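旅の便り 8月号より

トラルカウで船を逃した人のための半日

トラルカウの港から島へ渡る船は、夏のあいだ一日に二便しか出ない。朝の便は早すぎ、午後の便は遅すぎる。時刻表を作った人は、旅行者というものを一度も見たことがないのだと思う。私は去年も今年も朝の便を逃した。二年続けて同じ桟橋で同じ船の尻を見送ると、だんだん他人とは思えなくなってくる。

というわけで今月は、島の話ではなく、島に行けなかった半日の話を書く。島の美しさについては、ちゃんと早起きのできる方々がすでにたくさん書いておられるので、そちらを当たっていただきたい。

まず荷物をどうにかする。港の待合所にロッカーはあるが、大きいほうの扉は私が行ったときには全部ふさがっていた。小さいほうには、スーツケースの車輪くらいなら入る。坂を少し上がったところの宿「プリレック」が、泊まり客でなくても受付で荷物を預かってくれる。料金は決まっておらず、帳場の横の瓶に気持ちを入れる仕組みだ。この「気持ち」がいくらなのか、私は今でもわからない。瓶の中の先客の気持ちをのぞいて、それより少し多めに入れた。見栄である。

身軽になったら旧市街へ。ガイドブックには「迷路のような路地」と書いてあるが、実際には坂が一本あって、そこから路地が魚の骨のように出ているだけなので、迷うには努力がいる。下れば必ず港に戻る。私は努力家なので一度迷った。着いたのは洗濯物のはためく中庭で、猫が三匹、こちらを見てから見なかったことにした。

坂の途中に「セレ」という食堂がある。看板は出ているが、店名より「両替しません」の文字のほうが大きい。昼の定食は魚のスープとパンで、スープの魚が何かと聞くと「魚だ」と返ってくる。味はとてもいい。骨は多い。パンは頼めばもう一切れ出てくるが、頼まなくても出てくるので、頼む必要はなかった。席は表の二卓が人気で、そこに座るには正午より前に着くか、先客の食後のコーヒーが終わるのを無言で見守ることになる。私は見守るほうだった。先客は本を読み始めた。

腹が落ち着いたところで、展望台のある丘に登るかどうかを決めなければならない。階段は全部で2242段ある、と登り口の石に彫ってある。なぜ登る前に教えるのか。下りてきた人の顔を見る限り、知らずに登ったほうが幸せな数字だと思う。階段の脇には車道もあり、66番のバスが丘の上まで走っている。運転手に小銭を渡せば乗れる。私は迷わず乗った。途中、階段を登る人たちを何度も追い越した。つづら折りなので、同じ人を違う角度から何度でも追い越せるのである。赤い帽子の男性とは三回目が合った。 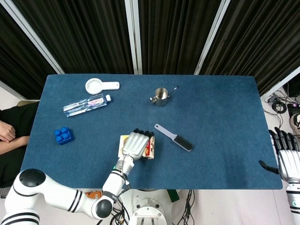

丘の上は風が強く、帽子はあきらめたほうがいい。東側の手すりまで行くと、港と防波堤、そして乗るはずだった島がよく見える。思っていたより近い。泳げそうだと言い出す人が毎年いるそうだが、潮が速いので遊泳は禁じられている。売店では冷たいレモン水と、島の形をしたビスケットを売っていた。行けなかった島をせめて食べるという趣向だろうか。西の岬のあたりが少し焦げていて、そこがいちばんおいしかった。

丘で知り合ったヨリーン・スハウテンさんは、この町に来てもう三度目だという。島には何回行ったのかと尋ねたら、「まだ」と言う。最初は嵐、次は風邪、今回は寝坊。それでも港の見えるベンチの位置や、午後になると日陰になる壁の場所は完璧に把握していて、私にもひとつ譲ってくれた。島に行かない人のほうが町に詳しくなるのは、考えてみれば当たり前の話である。行ってしまえば、町には朝の数分しかいないのだから。

帰りは歩いて下りることをおすすめする。下りなら階段もそれほど悪くない。半分ほど来たところに水飲み場があり、その先の分かれ道を右に取ると、セクドウッドの林に出る。名前は森のようだが、広さは町の公園ほどだ。松の匂いが濃くて、真昼でもひんやりしている。木のベンチは傾いており、座ると少しずつ海側へ滑っていく。慣れると心地よい。林の出口の木戸は開けたら閉めること。ヤギがいる。閉めそこねた人がどういう目に遭うかは、木戸に貼られた手書きの注意書きに四か国語で書いてある。日本語はないが、絵がついているのでだいたいわかる。

林からは平らな道を歩いて港まで戻れる。途中に小さな船具屋があり、ロープと釣り針のあいだに、なぜか上等な石けんが並んでいる。土産を買うならここがいい。オリーブと月桂樹の香りで、包み紙は古い海図の柄だ。私は四つ買い、一つも人にあげていない。

さて、そうこうするうちに午後の便の時刻が近づく。切符売り場が開くのは出航の32分前で、なぜ30分前でないのかは売り場の人にもわからないらしい。列は早くからできているが、窓口が開いた瞬間に列ではなくなるので、並ぶことにあまり意味はない。肘の強い人が先に買う。夏の船はほとんど毎回満席になる。買えなかったときは、セレの夜の部が日暮れから開いている。スープは昼と同じ魚である。

私はといえば、午後の便の切符は無事に買えた。ただし島に着くのは夕方で、帰りの船は翌朝までない。そして宿は取っていなかった。窓口の人が親切にそれを指摘してくれたので、切符を払い戻し、また坂を上がった。払い戻しの手数料で、あの石けんがもう一つ買えたはずだ。

実用的なことを少し。現金は小銭を多めに。66番のバスは夕方で終わるので、丘で日没を見るなら帰りは徒歩になり、懐中電灯がいる。階段に明かりはない。プリレックに預けた荷物は夜の9時までに引き取ること。それを過ぎると受付が閉まり、荷物だけが宿に泊まる。朝の便に乗りたい方は、目覚ましを二つかけてください。来年は私も三つかけるつもりでいる。

次号は、同じ海岸線をもう少し北へ上がった塩田の町から。船は出ていないと聞いている。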